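Workshop notebook, January

Glue tests, continued from the last page. Renata Kwiatkowski asked for notes she can follow without me in the room, so this is longer than usual.

Started at 8:15. The hide glue from the Borura batch had been soaking overnight and took up nearly all the water. Warmed it in the double boiler to 63 C and held it there. It ran off the brush in a thin string, then broke into drops. Last time I let it get too hot and the smell told me before the thermometer did.

Cut maple and beech strips from the Rekow offcuts and planed the faces right before gluing. Made 3 lap joints in each wood. Clamped with the small cam clamps, snug, not cranked down. Leokadia thinks I starve the joints by over-tightening and she may be right, the squeeze-out last month was more glue than what stayed inside.

Two of the beech joints slid while I was setting the clamps. Took them apart, wiped with warm water, did them over. Marked both with a pencil cross so we know they are second tries. A pinch of salt on the face is supposed to stop the sliding. Have not tried it -- worried about what it does to the hinges later.

Moved the finished blanks to the rack by the window, then changed my mind and put them on the inside wall. The window side drops a lot at night.

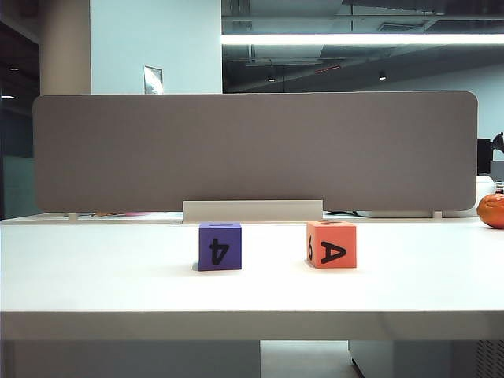
Foam cubes on the white desk. The purple one has its 4 upside down.

Afternoon was for the chair from Bednarek. The back rail has an old repair in what looks like white glue, and hide glue will not stick to that. Scraped one side clean with the card scraper. The other side needs vinegar on a rag and some patience. Left it wrapped at 4:40.

Sławomir called about the Riveck order. They want the stools sanded but not finished, and the feet left long so they can trim on site. Wrote it on the ticket.

To do:
Break the lap joints after they have had a full week. Leokadia has the spring scale.
Ask Zofia if the second glue pot still trips the breaker.
Order 2 more cam clamps, the short ones.
Throw out the leftover glue, do not reheat it again.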